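I finished the Prendholm box set in June, all 4 seasons of it, and I have been pushing it on anyone who stands still long enough. If you missed it the first time (I did, I saw two episodes and wandered off), this is a wonderful way to catch up.

Prendholm, for newcomers, is a slow and very chilly family drama set in a harbor town where two households have been fighting over the same ferry route for three generations. It sounds dry. It isn't! By the third episode I was yelling at a man for signing a lease.

The set comes from Orora and runs to 16 discs in a stiff slipcase, with 30 episodes in total plus extras. The discs sit in cardboard pages like a photo album, which worried me a little, and the first page grips so tightly that I had to bend it open with my thumb. After that they loosened up. Each page has a short episode list printed on it, in type my mother would call rude.

Picture quality is where this set really earns its keep. When the show streamed, the night scenes were mush. The whole of "The Lantern Count," with old Tuominen rowing out alone to cut the buoy line, looked like somebody stirring coffee. On disc you can see his face. You can see him change his mind, which I had completely missed, and it makes the season two finale land so much harder. The sound is a nice step up as well, especially the fog horn, though I kept the remote close for the dinner arguments.

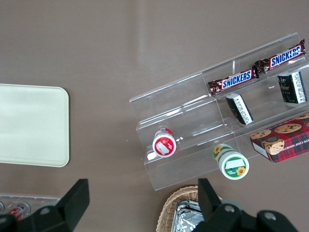
Clear tiered display stand and a cream tray on a brown tabletop.

Now the extras. There are commentaries on eight episodes, and the ones with director Veikko Leinonen are a joy. He laughs at his own mistakes, he forgets character names, and he spends most of the wedding episode explaining how they got a goat down a spiral staircase. I'd have happily taken another ten hours of him. The deleted scenes are thinner, mostly people entering rooms, but one of them finally tells us what was in Rirkska's letter. I won't spoil it. I paused it and walked around the kitchen.

A few grumbles. The subtitles on season one lag by a beat, enough to ruin a couple of the jokes, and the menus play the same eleven seconds of theme music until you want to throw a shoe. There's no way to skip the recap at the start of each episode either, so if you're bingeing you will see that barn burn down a lot. And season four is still season four. The inheritance plot drags, and better blacks don't fix a subplot about drainage.

Still, what a show to own. The fan poll on our forum had 3,015 votes for best episode and "The Lantern Count" took it easily, and I voted for something else at the time. I'd like my vote back, please.

If you're starting fresh, go in order and don't read the booklet first. The cast list on the second page gives away who survives the winter.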